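Print this page
E-mail this ticket

Ticket 23-11: Bench pads stay tacky after cleaning
Site: Wallitz gym, free weights area
Opened by: Joyce Magesa
Assigned to: Hashini Amarasinghe
Status: Open

Problem
Members report that the black bench pads feel sticky after wipe-down. Two complaints at the desk in March, both for the adjustable bench. Staff use the Clostach spray, mixed at the desk, and a red cloth.

Entry 1, Joyce
Checked the bottle. The label says 15 ml per liter. The evening shift had been using two capfuls, which is more than that. Emptied it and mixed a new one to the label. Cleaned the seat and the back with the cloth, spraying the pad directly.
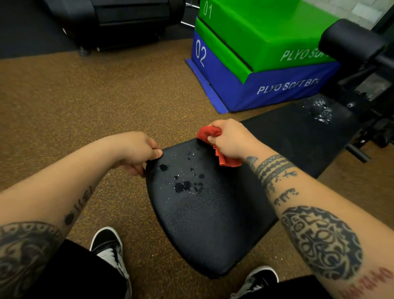 Textured vinyl holds cleaner in the grain, so a single pass can leave some behind. Back pad was still tacky near the top when I pressed my palm on it. Seat was better. No cracks or open seams found.

Entry 2, Hashini
Please try plain water only, then a dry cloth. Don't use the Barua degreaser on upholstery, it is for the floor edges. Keep spray away from the adjustment bracket.

Entry 3, Joyce
Did the plain water pass at 11 and went over it by hand, pressing down toward the far end of the pad.

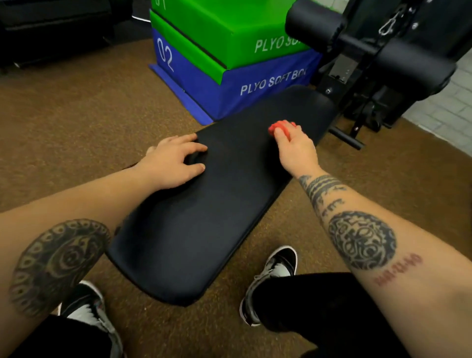
Tackiness mostly gone on the long pad. I would still like a second opinion before we close this. Sostby can supply replacement pads if it comes back, but I have not asked for a price.

Entry 4, Hashini
Leave open. Mix to the label on all shifts and rinse once a week. I will check the bench on my next visit.

Print this page
E-mail this ticket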